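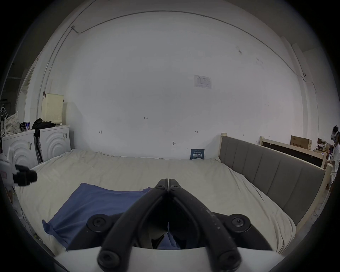 The bed, with the washing machines just behind

Folding T-shirts on a bed, they keep coming out wonky. Any tricks?

Posted by Gwawr Morris in Laundry and Linen
3223 views

Quick one hopefully. We've got the washing machines in the same room as the bed, so everything gets folded on the bed. No table, no room for a table. Basket lives on top of one of the machines.

Problem is the duvet. It's all lumps. I lay a shirt out, smooth it, turn round to get the next one and it's slid or gone baggy in the middle. Then the fold is crooked and the pile leans over in the drawer. Drawer is a Mindska one, quite shallow, so it matters more than it should.

Have tried:
— folding in the air against my chest (hopeless)
— folding on top of the machine (too small, and the basket's there)
— pulling one corner tight before I start, which does flatten the cloth but then the fold goes off at an angle towards whichever corner I pulled

Same with bigger flat bits as well as shirts. Pull it at the bottom and you get a sort of twisted band where the nice straight edge ought to be.

Don't want to buy a board unless I really have to. Also don't say iron everything, I'm not going to. Thanks in advance, typing this with a load about to finish
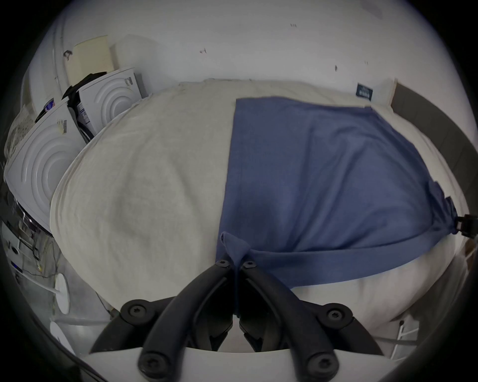 Replies

Carys Ruddock
You're pulling from one place, that's your trouble. Anything woven or knitted goes skew if you tug a single corner. Two hands, opposite sides, same height. Lift it a tiny bit, give it one shake, and let it down flat. Don't drag it.

Then for the shirt:

Lay it face down, collar away from you. Fingers into the two shoulder seams and have a look whether they're level. If they aren't, nothing after that will be.

Fold one side in to the middle of the back, sleeve turned back on itself. Other side the same. You want a long strip with straight sides.

Hem up to just short of the collar. Then in half again, or thirds if the drawer's shallow, which yours is.

And get the duvet off the bed first!! Chuck it over the end or on a chair. A sheet on a mattress is nearly as good as a table, a duvet never will be. Smooth the sheet out from the middle with your forearm.

I do the whole family's this way, took me a week or so to get quick. Don't worry about speed to begin with.

Gwawr Morris, in reply to Carys
Ok the duvet off thing, cannot believe I hadn't tried that. Did it on just the bedsheet this time. Shoulder seams are where I come unstuck, I get the hem lovely and straight and then the collar end has a little bump in it where it's gathered up and I only notice at the second fold.
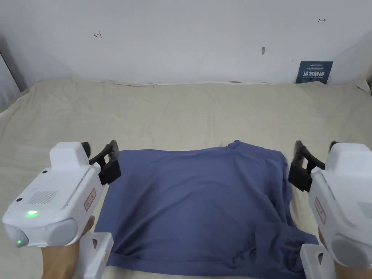
So do I start from the collar and work down then, or get the hem right and push the spare up? At the moment I'm doing bits of both and the right side always ends up with more creases than the left. Might be me, I'm very right handed. Did 4 shirts, 2 of them decent. Thats better than before

Carys Ruddock
Collar first, always. Hem sorts itself out if the collar's flat. Pinch the back of the neck, flick, put it down.

Hywel Mathias
Just roll them. No creases to speak of and takes half the time.

Meinir Skyrme
Rolling is fine for a suitcase but they unroll in a shallow drawer, mine did anyway.

What I'd add to Carys — take them out of the machine straight away if they're going on a rack, and hang them by the hem. Shoulders keep their shape and you're not fighting peg marks when you come to fold. If it's a heavy cotton, fold it a bit warm from the airer and the crease holds.

If you do cave in and want a board, big bit of stiff cardboard does it. Cut it to the width of your drawer divided by however many piles you want. Mine is 17 cm across, cut from a box, been going since August. Shirt face down, card at the neck, fold round it, slide it out. Stand them on edge in the drawer afterwards, then the pile can't lean as there isn't a pile.

Gwawr Morris
Cardboard!! Right, doing that. Marking Carys as best reply but it's both of you realy. Sheet only from now on, and I've shifted myself round so I've got the long side of the bed to work along, headboard on my right. Seems to help with the crooked thing. 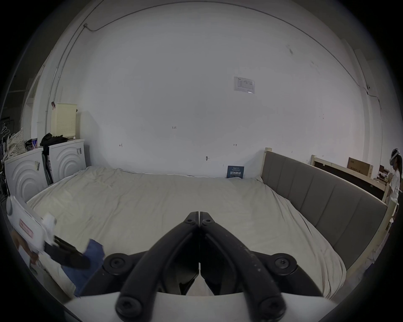
Duvet off, still wants smoothing

Will report back on the drawer. Machine's beeping, got to go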